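Sweeping and Washing Down Covered Paving: What a Machine Can Take Over

Outdoor sweeping is one of the few household chores a robot can partly do now. Open paving under a roof suits it best: a wide floor, fixed posts, a curb along one side.
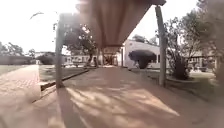
Set the work up as follows.

Sweep the edges by hand first. A round brush does not reach the angle between curb and paving, and grit left there spreads back over the floor. Use a stiff broom and pull the dirt outward.

Run the machine lengthwise, parallel to the curb. Overlap each pass by 2 inches. The Fendix sweeper we tested at Clenovby in June covered 337 square feet on one charge and left a strip along every curb.

Avoid strong side light. Early camera-guided models read a post's shadow as a step and stop or turn. The Lindqvist unit stopped less often before 8 in the morning. Raili Salminen now runs hers under cloud only - slower to schedule, fewer restarts.

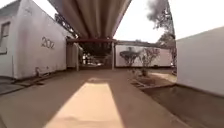 Stains on concrete remain a hand job. Wet the patch, scrub with dish soap and a deck brush, leave it 80 minutes, rinse. No sweeper we tried changed a set stain.

Keep soil below the top of any bed border. Spilled soil clogs the side brush, and the clog has to be cut out with a knife.

Wall bases, pipe fittings and steps: by hand. Lempi Räsänen fitted a Rurkance bumper strip to protect the plaster, and it helped, but the dirt behind the fitting stayed put.

Empty the bin after every run and check the brush for twigs before charging.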